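How to Wrap a Tall, Rounded Piece in Plastic for Storage

Posted by Ashok Shukla, August 5, 2026

I wrap vases, candle pillars and turned pieces the same way before they go on a shelf or into a carton. You need stretch film, white tape, scissors and a clear table.

Cut 60 inches of film for a piece up to a foot tall. Taller pieces take 100 inches. Wipe the piece down and let it dry before you start.

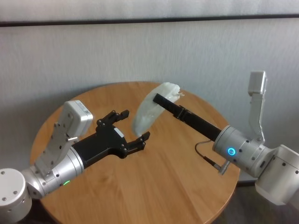
Film clings to itself the moment it folds over, so lay it out flat before you set anything on it. Work on a table you can walk around. A round wooden one with a smooth top is fine, and the lack of corners means the film has less to snag on. Set the piece on its side at one end of the film and roll it forward, keeping a light pull on the sheet.

Leave 2 inches of film past each end. Fold the top over first and press it down with your palm, then do the base. Creases don't matter at this stage.
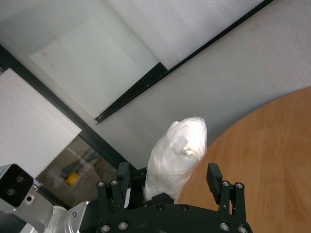 Tape the loose edge near the middle of the piece, where it is easy to find later. One short strip is enough. Fold one corner of the tape under to make a tab.

Check the wrap for thin or scuffed spots and put a second layer over any you find. Lay the finished piece down on its side if it rocks when upright.

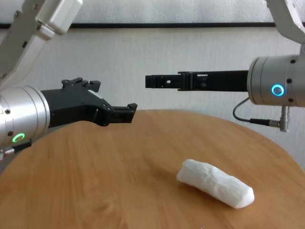 Can I use bubble wrap instead of film?
Use it over the film for shipping. For a shelf, film alone takes up less room.

Write the contents on the tape before the piece goes in the carton.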